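Stemard Key Log Set

README, last updated August 4, 2025

What it is

Stemard is a set of car key and immobilizer session logs, with a small reader program to go through them. Each log records what passed between a key programming tool and a vehicle during one job: adding a key, erasing a lost one, reading the key count, or resetting a remote. The logs were saved at the bench or in the driveway by people who cut and program keys for a living, then cleaned up and put into one format.

The set is meant for locksmiths who want to compare a failed job with one that went through, and for people who write software for these tools. It does not contain PIN codes, key secrets or anything else that would start a car. If you need those, go through the dealer.

Contents

sessions/ holds 66 session logs, one text file each
index.csv lists every session with model year, job type, tool name and result
reader/ holds the reader program and its settings file
notes/ holds the free text notes that came with some of the jobs
CHANGES.txt holds the version history

File names are built from the job type and a running number, for example add_012.txt. Numbers are not reused, so a gap means a session was pulled after review.

Log format

Each line has a time in milliseconds from the start of the session, a direction (T for tool, V for vehicle), and the message in hex. Lines starting with a # sign are comments. Battery voltage, where the tool reported it, is on its own line marked B. Four of the tools did not report voltage at all, and in those sessions the B lines are missing. The reader treats them as unknown and leaves the column blank.
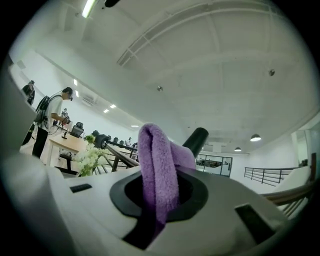 The result field in index.csv takes one of five values: ok, fail, timeout, stopped, unclear. "Stopped" means the operator ended the session by hand. "Unclear" is used when the tool said the job was done but there is no note confirming that the key was tried. Do not count these as ok.

Running the reader

The reader needs Python 3 and no other packages. From the top folder, type:

python reader/show.py sessions/add_012.txt

Add --gaps to print only the places where the vehicle took longer than 30 milliseconds to answer. The limit can be changed in reader/settings.txt. To put two sessions side by side, give both file names and add --pair. Wide terminals work best for this.

On Windows, keep the folder path short and without spaces. Older builds of the reader failed on long paths, and we have not tested every case.

How the logs were collected

Most came from the Tudaleo workshop, where Jawad Naqvi kept them from his own jobs. The rest were sent in by mobile locksmiths using the Lina logger cable or the Xiong adapter. Vehicle identification numbers were replaced with zeros before the files were added. Owner names and plate numbers were removed from the notes by hand. If you find one we missed, write to us and we will take the file down.

Known problems

Clock drift on the Xiong adapter makes long sessions run slightly fast. Compare the order of messages, and don't rely on total time.

erase_007.txt ends early. The cable came loose and the job was done again as erase_008.txt.

Some remote resets are filed under add_ because the tool menu put both jobs in one place. The job type in index.csv is correct.

Model years come from the tool's menu selection and may be off by one.

Sending in logs

Send plain text exports only, with no screenshots. Include the tool name, its software version, and whether the new key was tried in the ignition afterward. Sihan Zou checks new files and runs the cleaning script. The next release is planned for October.

Use and credit

Free to use for repair work, teaching and software testing. Please name the Stemard Key Log Set and the version you used. The files come with no warranty. Check any procedure against the vehicle maker's instructions before you connect a tool, and keep a battery maintainer on the car during the job.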